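Packaging waste from small online orders

Esko Kettunen, March 1, 2022

## Background

Our course asked for a short study of a household habit. I chose delivery packaging, mainly how much of the box volume is filled by the product. Residents of the Mäkelä building agreed to keep a log for 14 days.

## Method

Each household wrote down the outer size of every parcel, the size of the item inside, and the filler used. I entered the logs into a spreadsheet and worked out the empty share. Parcels under 300 grams were kept in a separate group — mostly phone cases and cosmetics.

## Results

The logs covered 65 parcels. Orders from Veter came in the tightest boxes. Mundel used the same carton for nearly everything, so its small items had the most empty space. Dutik sent 3 parcels in padded envelopes, and I left those out of the box comparison.

Paper was the most common filler. Several people wrote that they saved it for moving or for pets. 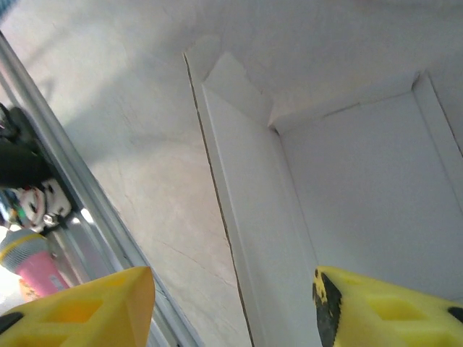
*Figure 1. A white cardboard box.*

## Problems

Two logs had sizes in inches and the rest in centimeters. I converted them, but one entry still looks wrong — the item comes out longer than its box. It stays in the table with a mark next to it.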